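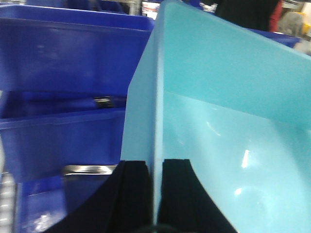 Open day at the Balitz repair training center, notes typed up on the bus home so excuse the mess. May 2021, doors at ten, I got there late because the 6 bus does not stop where the flyer says it stops.

Went to see if the phone and laptop repair course is worth the money. Short version: probably yes for the evening one, not sure about the fast track.

Sign in at the desk, name, phone number, sticker. Then upstairs to room 2 where Vasilis Kos was already halfway through his intro talk. He runs the board level part. Talks fast, knows his stuff, no slides thank god. Main points I got down: you start with taking machines apart and putting them back, a whole week of just that. Then power faults. Then reading schematics, which he said is where people drop out. BGA work only comes at the end and only if your soldering is good enough by then. 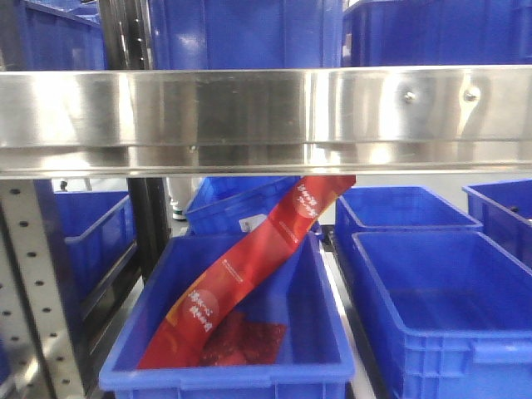 Someone asked about the certificate. It's their own, not a state one. Kos said shops in town know it, and that two of the bench techs at Imrie came through here. Didn't check that. Will ask at Imrie next time I'm in for parts.

Then live demo. Dead laptop, no lights, no fan. He put it on the bench supply, watched the current, went over the board with the meter and found a shorted capacitor near the charging circuit. Off with hot air, checked the line again, short gone. Laptop came on. Took less time than me finding the right screwdriver usually. He let a couple of people hold the iron after and you could see who had done it before (not me, my joint looked like chewing gum).

Tools: you get a bench to yourself, meter, iron, shared hot air stations. Microscopes are shared too, 5 of them, so you wait your turn in a full class. Basic hand tool kit you buy yourself, they sell a Plivari one at the desk but you can bring your own. I'd bring my own. The tweezers in theirs bent when I squeezed them.
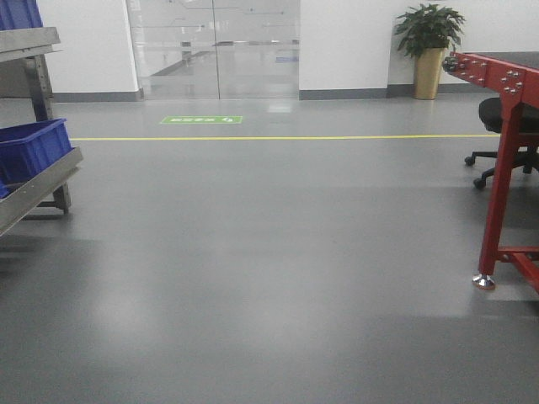 Fees. Evening course runs six months, pay monthly. Fast track is daytime, five weeks, pay up front. No refund after the first week on either, read the form carefully, it's on the back in small print. Asked Fatos Papadopoulos in the office about paying in two parts for the fast track and he said come talk to him before the end of the month. So maybe.

He also showed me the software side, they use a ticket program called Funness for logging repairs, every student gets a login and has to write up each job. Ticket on his screen was number 3063, a cracked hinge. Looks old but it's clear enough. Good habit to learn I guess, my own notes are on the backs of envelopes.

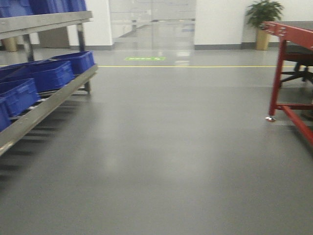
Storage was what I most wanted to ask about becuase my own bench at home is a disaster. Donor boards, screens, dead batteries, all in one drawer. Papadopoulos says sort by model first and by fault second, and keep batteries well away from everything else. Blue plastic crates on a steel rack, one behind another, would do me fine, with a long clear aisle in front so you're not climbing over stuff to get at a keyboard. No way I have the floor for that. A short shelf and a few boxes then.

Things I forgot to ask: do they cover Macs properly or only a bit, can you bring customer machines in to class, is there parking in the evenings. Will call.

Next intake for the evening course, the list is open now. There was one in April too and it filled up, so dont wait if you want in. Coffee was free, biscuits gone by the time I got to them.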